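Home | Stories | Science Corner | Puzzles | Ask Us
Print this page | E-mail to a friend

WHY DO CLOTHES GET CREASED?

You pull your favourite shirt out of the bottom of the drawer and it looks like an old paper bag. Why? You didn't do anything to it. Well, you sat on it maybe.

Start small. Really small. Cotton comes from a plant, and every cotton thread is made of thin hairs called fibres. Inside the fibres are long, long chains, far too tiny to see. The chains lie side by side and hold on to each other. Not very tightly. Sort of like kids holding hands in a line.

Now add water. Water sneaks in between the chains and they let go. They slide about. Then the cloth dries and they grab hold again, wherever they happen to be. If the shirt was scrunched up when it dried, the chains hold it scrunched. That's a crease!

Heat helps them slide too. So a hot iron plus a bit of steam = chains let go, cloth gets pressed flat, chains grab on again in there new places. Flat shirt.
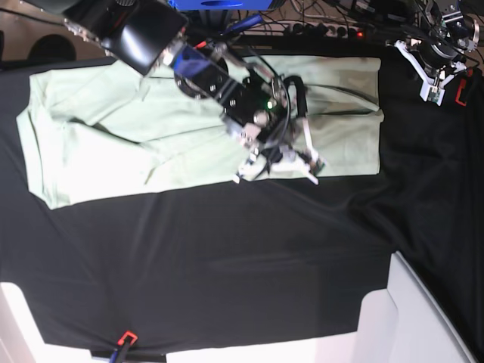

Naveed Orakzai wrote in to say that his school shirt creases even when it's bone dry, just from wearing it, so water can't be the whole story.

Good point Naveed. Your body is warm, and you sweat a little all day, even sitting still. There's a bit of damp in the air as well. Enough to let some chains slip. Look at the backs of your knees after a long car trip, or inside your elbows. Creases in the bendy places.

What about other cloth? Wool is springy, its fibres are curly like tiny springs, so it bounces back. Polyester is a kind of plastic and doesn't soak up much water. Fewer creases. Linen is the worst. Looks at a chair and crumples.

Colour makes a diffrence to what you notice, too. A crease is really a little hill with a shadow beside it. Pale cloth shows the shadow. Dark cloth in a dim room, hardly anything.
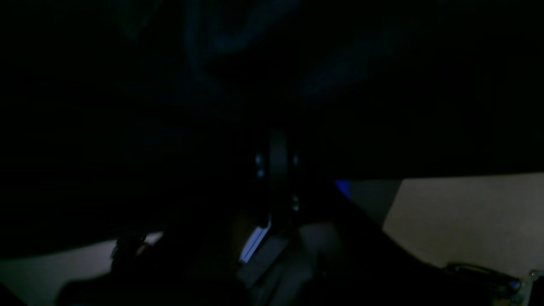

Dark folds, hard to make out.

TRY IT
You need: 2 old cotton hankies, water, a peg.
Wet both. Squeeze them out. Scrunch one into a ball and leave it on a plate. Shake the other one hard and peg it up. Wait till they're both dry, could be overnight in January if it's humid where you are. Which one is flatter?

Then try it with something woolly (ask first!!). Send us what you find by 5th June and we'll print the best ones.

Words by Shazia Durrani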